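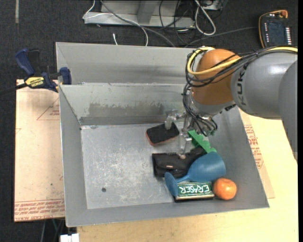
We finished our preposition unit this month, and a few people asked what we used, so I'm putting it all in one thread. Two kids, third grade and fifth grade, same lessons for both. We start most mornings by saying a few sentences out loud before anybody picks up a pencil. Today's were "The arm reaches into the bin," "The yellow cable loops around the left side of the joint," and "One finger is over the eraser." My third grader gave me "above the eraser" and we talked for a while about whether over and above are the same.

The book is Dultitari Grammar, second level. It's 248 pages, spiral bound, black and white inside. There are 24 lessons on prepositions and prepositional phrases. We did four a week and took six weeks, with no lessons on co-op days.

I don't use the Dultitari teacher guide. I bought it the first year and opened it twice. The answers are in the back of the student book anyway. I cut those pages out and keep them in my binder.

Order we followed: place words first (in, on, under, between), then direction words (into, through, toward), then time words (before, during, until). The book puts time words second. I moved them because my younger one was still mixing up in and into.

In and into took us three days. What helped was acting it out. "Walk in the kitchen." "Walk into the kitchen." They had to do each one differently. The fifth grader thought this was beneath her until it was her turn to give the orders.

For memorizing the list we used the Midis flash card app. You can type in your own deck. I put in only the words from the book, in the same order as the book. Five minutes after lunch. The free version was enough for us.

One complaint about Midis: it reads the cards out loud by default and you have to turn the sound off again for every new deck.

Writing part. Each kid kept a preposition notebook, one sentence a day, with the phrase in parentheses. By the last week they were supposed to put two phrases in one sentence. Younger one's favorite: "The dog slept (under the table) (during math)."

The fifth grader also had a story to write. I asked for one page. She kept going and ended up at 1,685 words, so now she wants to reach 2,000. I have told her it can be finished when it is finished. She is still adding to it.

We underlined every prepositional phrase on the first page of her story with a blue pencil, then read the page without them. Most of the sentences still worked and sounded very bare. That made more sense to her than the definition in the book.

Things we skipped: lessons 17 and 18, which are diagramming. We'll do diagramming next year with the Hakar workbook, which starts it from the beginning and has bigger spaces to write in. If your kids already diagram, the two lessons look fine.

Someone asked about ending a sentence with a preposition. Dultitari says to avoid it. I told mine it's okay in everyday writing and that some teachers will mark it, so know how to fix it if asked. We practiced fixing five sentences and moved on.

Our co-op in Maillard did a review day at the end. The kids hid a stuffed rabbit in the room and wrote directions to it, one preposition per line. Then they traded papers. Ages seven to eleven all managed it. The hardest directions to follow were the ones that used "by" for everything.

Supplies for the whole unit: the book, two composition notebooks, a blue pencil, index cards, the app. I spent nothing extra on printables. The word list on the inside cover copies well at full size if you want one for the wall.

What I'd change: start the notebook on day one. We began it in week two, and the first lessons had faded by then. I would also save the lesson on "like" and "as" for the older one only.

Conjunctions are next, starting in April, same book. If you have a good way to teach although and unless to a third grader, please reply with it. The book gives them one page and mine is going to need more than that.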